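Skastcombe team teaches two-armed robot to tidy up with just 60 demonstrations

Aug 20, 2024

A small research team at Kivier in Skastcombe has found a way to teach household robots new tabletop jobs from a fraction of the practice normally used in its lab, and the early results have everyone in the building talking!

The method, called Flimow, lets a robot learn from 60 short demonstrations given by a person. It then works out for itself which moments matter most, such as the instant before the fingers close on a bottle, and spends its learning time there. The team's previous system needed a full working week of recordings for the same job. Flimow needs 2 hours.

"We kept rerunning the tests because we thought we'd made a mistake," said Yeison Huaranga, who leads the project. "It was picking up bottles and cups in spots it had never been shown, and doing it calmly. I've been waiting years to see that."

In the latest round of trials, the robot placed a drinks bottle on its target 99 times out of every 100 attempts. Shiny and see-through materials remain harder, and the team is keen to say so. Glare can still throw off the robot's sense of where a surface begins.

A red party cup and a green drinks bottle are among the objects on the test table, with a square of black tape marking the spot under the bottle.

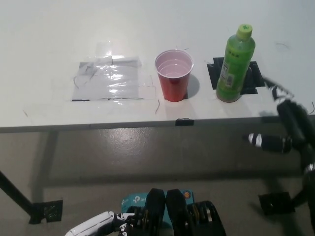 What happens next

The group will now try Flimow on 5 longer chores, including clearing a table and packing a lunch bag. The Nic Aodha fund is supporting this stage of the work.

"I'd love other labs to pick this up and find out where it breaks," said Kelly Inskip, who designed the trials. "We're sharing the code and all our recordings, the clumsy ones too."

The full paper and code are available from the Kivier website. Journalists who would like to visit the lab in Skastcombe are very welcome and can arrange a time through the press office.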